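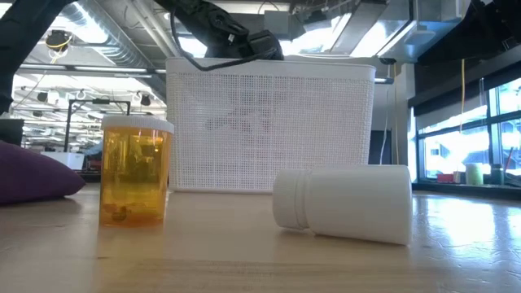 *Two pill bottles and a white basket on the table.*

I'd been trying to get Povilas Šimkus to sit down with me for ages, and when he finally said yes he had paint up to his elbows and a show opening at Jundura in under a week. "You can talk while I mix," he told me, so I did!

The show is called Brumaren, and it's a set of 19 large canvases, nearly all of them sea walls (his dad repaired them for a living). I asked why walls and why so big. "I wanted you to have to walk along them," he said. "You can't stand in one spot and be done with it. I painted the first one sideways on the studio floor and my knees have never forgiven me."

He shares the bill with Mandla Mokoena, whose work I first saw on the side of a bus depot a few years back and have been nagging people about ever since. Mandla is in the small upstairs room with 323 ink drawings, each no bigger than a playing card, pinned up in long wobbly rows. Povilas is clearly a fan. "I go up there when I'm fed up with my own stuff. He'll draw a gatepost and you feel like you know the farmer."

Did they plan the two shows together? "We had one phone call. He asked what colour I was using and I said grey, and he said fine, he'd stay in black. That was the planning."

We got on to Hellari, the mural he finished last October, which I still think is the best thing he's done. He pulled a face. "The left side's good. I'd have the right side back tomorrow if they'd let me up the ladder." I said I liked the right side. He said most people do, and went back to his mixing.

There's a book too, from Vītola, in an edition of 1,249. I had to ask about the odd number. "They'd printed 1,250 and I dropped one in a bucket."

Brumaren opens on 7/1/20 and runs for 4 weeks, upstairs and down. Povilas says he'll be there on the first night, probably standing near the coats.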